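Collecting Demonstrations for a Pick-and-Place Policy: What We Got and What We Doubt
Tanveer Tarar and Yasir Gondal
Project Florbridge, interim report, February 5, 2023

1. Aim

The handout says a policy improves with more demonstrations. We were not convinced, so we kept notes on which of ours deserved to be in the training set. The task is plain: move a small green piece to a ring lying on a table, with a humanoid robot under remote control.

2. Collection

We recorded 152 episodes in January over 3 sessions, taking turns as operator. After review we kept 91. Most of the rejected ones had dropped pieces or long pauses while the operator worked out where the fingers were. Yasir wanted to keep the pauses in. Tanveer thinks a model trained on hesitation will learn to hesitate, and we have no result yet that settles it.

3. Labels

Each episode is marked "grasp", "carry" or "release" by hand. The carry label is the weak one. We labeled the same batch separately and often disagreed on where carry ends, mainly when the hand was already over the ring but the fingers had not opened. The robot's own view helps less than we expected, as the fingers cover a good part of what they hold. 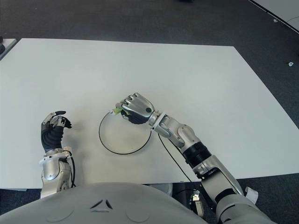
4. Problems we have not solved

All the episodes use one table and one ring. Any success figure from this set says very little about a different table, and we would distrust a report that claimed otherwise. The left arm does almost nothing in our episodes, so the set can't support the 2-arm version of the task proposed in the original plan.

5. Next

Move the ring between episodes, relabel carry with a written rule, and train once with the pauses and once without.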